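Posted in March by the Grundance kitchen desk

Call for participants: home cooks to test serving spoons and write about them

Grundance is looking for 40 home cooks to take part in a tasting and serving study this spring. We publish recipes and kitchen guides, and our next guide covers the tools people use to get food from the pot to the plate. We want notes from people who cook most nights for at least two people.

You will receive a set of spoons from our partner Gatalard and use them at home for 20 days. Cook what you normally cook. Each evening you fill in a short form: what you made, which spoon you reached for, and anything that bothered you about it, such as a handle that got too hot or a bowl too shallow for soup. The form takes a few minutes.

Spoons on a green tabletop
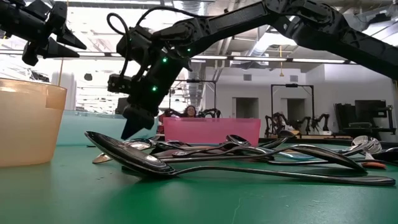
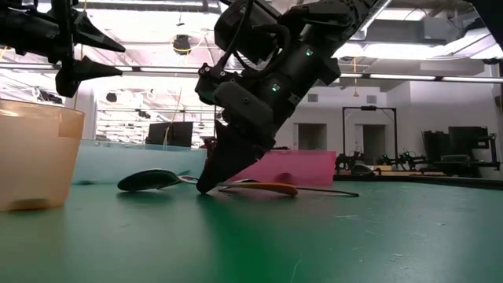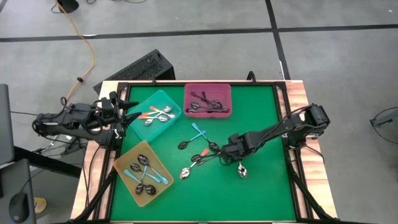
You should be 18 or older and have a working stove. Left-handed cooks are very welcome - we had too few last time. You do not need any training, and we do not mind if you burn things. People who work for a cookware maker or store cannot take part.

There are 2 group meetings, one at the start and one at the end, both at our Fevano office at 6:30 p.m. Each lasts an hour and supper is provided. If you can't get to Fevano, you can join by phone.

Participants who send in all their forms are paid $160 and keep the spoons. Payment is by check or bank transfer after the second meeting.

To apply, send us your name, your town, how many people you cook for, and a few lines on the last meal you made. Mark it "Spoon study." We will reply to everyone, including those we can't place.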